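Flostard Mornings

by Callum Gourlay
December

I have been baking bread for three years and until last month I had never once made a rye loaf I wanted to eat twice. They came out like doorstops. My brother used one to prop up a shelf in his garage and I think it may still be there.

So when Ismael Magalhães offered to give me some of his starter, I drove over the same evening! He calls it Tana. It lives in a squat jar on top of his fridge, smells like green apples, and he feeds it with whole rye and nothing else. I had been feeding mine with white flour and whatever was left in the bag, which he was very polite about.

The first thing I learned is that rye doesn't want to be kneaded. I had been slapping it around for fifteen minutes like it was pizza dough, getting it all over my wrists and the faucet, and it just got gummier. Ismael stirs his with a wooden spoon until there's no dry flour left and then walks away. It feels like you're getting away with something.

The second thing is water. I wrote down his recipe exactly: 1040 grams of rye flour for two big loaves, and so much water that I was sure I'd copied it wrong. I called him to check. I hadn't. The dough looks like wet cement and you sort of pour and scrape it into the pans (grease them well, into the corners, please learn from me). Smooth the top with a wet spatula, dust it with flour, and when the flour starts to crack into little islands, it's ready for the oven. I love that part. I pulled up a stool and watched the cracks come in.

Bake it hot for the first fifteen minutes, then turn it down and leave it for close to an hour. And then you have to wait a whole day before cutting it! I lasted until bedtime on my first try and the knife came out coated in paste. The second loaf sat wrapped in a towel until the next evening and it was a completely different bread, dark and sour and a little bit sweet, and it sliced thin without falling apart. I ate it with butter and salt, then with butter and pickled herring, then with just butter again.

My flour comes from Kwok, the little grocery next to the tire shop. They keep it in the back by the dried beans, so ask if you don't see it. It's coarser than the supermarket kind and I think it makes a better crust, though Ismael says he can't tell them apart.
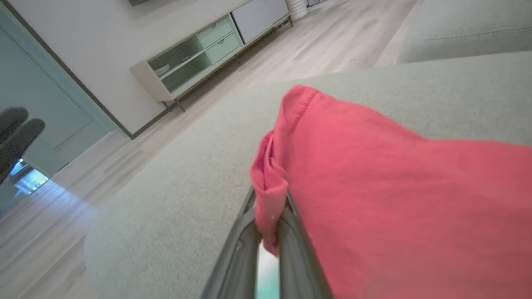
BORNASDALE, December

We're up here until Friday and of course Tana came along, riding in the cup holder with the lid on loose. The kitchen is colder than mine at home, so everything is slower. I mixed a batch after supper and it had hardly moved by breakfast. I put the pans in the oven with only the light on and by lunch they had finally started to crack on top.

I also tried caraway this time, a heaped tablespoon, toasted in a dry pan first. Do toast it! The whole house smelled wonderful and I'm going to try fennel seed next, maybe with a bit of orange peel. If anyone has a good way to use up the extra starter besides crackers, please leave me a comment. I have a lot of crackers.

Recent posts
Crackers, again
The oven thermometer was right and I was wrong
Plum jam with very little sugar
A soup for old bread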